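The Swap Table at Dredgate
A small gallery of reading, lending and sorting
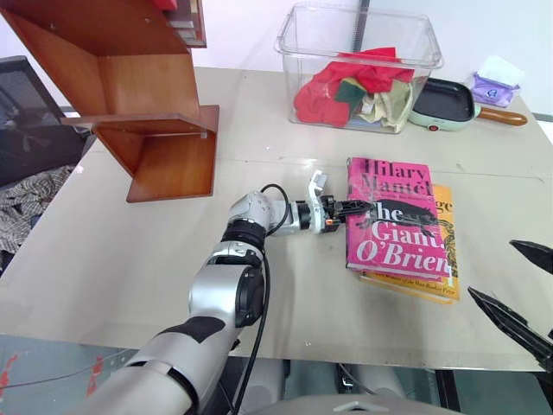 The book swap in the front room on Dredgate has been going for 15 years now, and in all that time it has never had a proper name. People call it the table, as in "I left one for you on the table," and everybody seems to know what that means. It began when my mother-in-law moved into a smaller place and we took in her novels, which turned out to be far more novels than we had walls for. We put a few out for the neighbors, the neighbors brought a few back, and before long we were the kind of house where people let themselves in with a paperback under one arm and stay for coffee. The pair at the top of this page will give you a fair idea of how things get along together: Hilary Mantel's "The Giant, O'Brien" in its bright pink cover, sitting a little crooked on a yellow-orange book, with that braided-looking pattern just peeking out at the side. I do love that pink. I have always been a person who chooses by the cover first and reads the back second, and I have stopped being embarrassed about it.

The Mantel
If you only know her from the big Tudor books (and I was in that camp for years), this one is a much slimmer thing and a lovely place to start. It follows an Irish giant who comes to London to show himself for money, and a surgeon who takes far too much interest in his bones. It is funny for a good long while and then it is very sad. Severino Campos read it in two evenings and gave it back without a word, then telephoned the next morning and talked about it until my tea was cold.

The dark figure on the cover
Mahlet Kumsa and I have gone back and forth on covers for as long as we have known each other. She likes them plain. I like a silhouette and big old-fashioned lettering, the sort you can read from across a room without hunting for your glasses, and dark red on pink is about as cheerful as a sad book can get away with.

The line along the bottom
"Winner of the Man Booker Prize," it says in small yellow print, and please don't be misled as one of our newer borrowers was! The prize belongs to the author and was for other books of hers. I think this one deserves all the attention it can get, so I have no quarrel with the publisher for mentioning it.

Two at a time
We ask people to take no more than 2 books on a visit, mostly so there is something left for whoever comes after supper. It is a soft rule. Anyone with a long train ride or a bad cold ahead of them may take as many as they can carry, and if you are reading aloud to somebody who is laid up, we will help you bring them out to the car.

Pairing them up
This is my favorite part of the whole business. When I put books out I like to set them in twos, a louder one with a quieter one, or a novel with something that has nothing to do with it at all, and see whether they go home together. They often do. I have sent a book of sea stories off with a guide to pruning and had both come back with crumbs in them, and I took that as a compliment to the two of them.

What we keep and what we pass along
There are some 600 books in the house at the moment, counting the back bedroom, and we would be happier with fewer. Novels, short stories, memoirs and cookbooks are always welcome. Textbooks and old computer manuals we have to turn down, much as it pains me, and anything with a damp smell is better off staying where it is. Duplicates go in a box by the stairs, and you are free to dig in that box without asking. If you find a bookmark, a recipe or a letter tucked in the pages, leave it in. Half the fun of a borrowed book is the grocery list of a person you have never met.

A word on condition
Hardcovers hold up better than you would think. I wipe the covers with a barely dampened cloth, let them dry standing up, and put a scrap of clear tape inside any jacket that has started to split along the fold. I don't mind a softened corner or a name on the first page. Severino minds very much, and he has been given his own shelf, where he may mind as he pleases.

Coming up in March
We will be putting out the short novels, anything that can be finished in a weekend, and Mahlet has promised to bring her ginger cake. Come by any afternoon, push hard on the front door (it sticks), and bring something you liked enough to want to talk about. The Mantel has a waiting list of three, and I have asked them all to be quick about it.

Page updated 03/02/2022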